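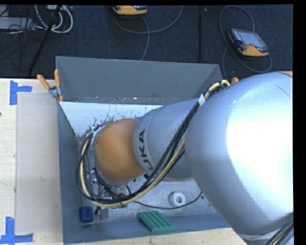 NORNVILLE — Sunday, January 21, 2018

I have been riding the 144 to work since the week after New Year's, and a few people have asked how it's going, so I'm writing it down once and will send them the link.

The car failed inspection in December. It needed a new exhaust and a rear brake line, and the quote came to more than I would get for selling it. I put off deciding. Then it snowed, the car got plowed in on Mercer Street, and I took the bus because digging out would have made me late. I took it the next day too. The car is still there. I have moved it once for street cleaning.

The 144 runs from the old train depot out to Whiteley and back. Prurnus runs it on contract for the county, and the buses still have the old green seats. I get on at the library. The ride is longer than the drive. I leave the house at ten after six instead of quarter to seven, and I get home in the dark, but in January I was getting home in the dark anyway.

What I didn't plan for was the cold at the stop. There is a shelter, but the panel on the river side is missing and that is where the wind comes from. I stood there the first week in the coat I wear from the house to the car. After that I dug out my Judidard parka, which I bought for ice fishing and wore on exactly two trips. It's too warm on the bus. I take it off and hold it in my lap, and then I have my lunch bag on top of the parka and a book on top of the lunch bag. I dropped the book twice on Thursday.

I am reading again, though. I finished a long history of the Erie Canal that I had been carrying around since summer, and I'm now on a mystery my sister left here at Christmas. I used to listen to the radio in the car and could not have told you at lunch what I'd heard.

Darren Kettle rides the same bus from the stop after mine. I worked one building over from him for six years and never had a conversation longer than the weather. He told me to sit on the left going out, where the heater works, and that the 5:20 home is nearly always late but the 5:40 is not. He was right on both counts. Some mornings we talk and some mornings he sleeps.

Money, for anyone who wants that part. The monthly pass is less than I was spending on gas. I haven't dropped the insurance yet, so the full savings aren't there. If the car goes, so does the parking sticker.

Groceries are the weak spot. I used to stop on the way home and buy whatever I felt like. Now I walk to the small market on Saturday with a backpack and buy what I can carry, and by Thursday it's eggs. The bus doesn't run on Sunday at all, and the last one out of Whiteley on Saturday leaves at 6. I missed Stuart Pickering's birthday supper because of that. I could have called for a ride and didn't think of it until it was too late in the evening. Sorry again, Stuart.

I've told myself I'll decide about the car by the end of February. A man from down the block has asked whether it's for sale, and I said I'd let him know. Part of me wants it for spring, mostly for the garden center and for getting out to the lake. My neighbor says she'd lend me her wagon for the garden center — the kind with an engine, I asked.

The pass renews on the first. I already bought the next one.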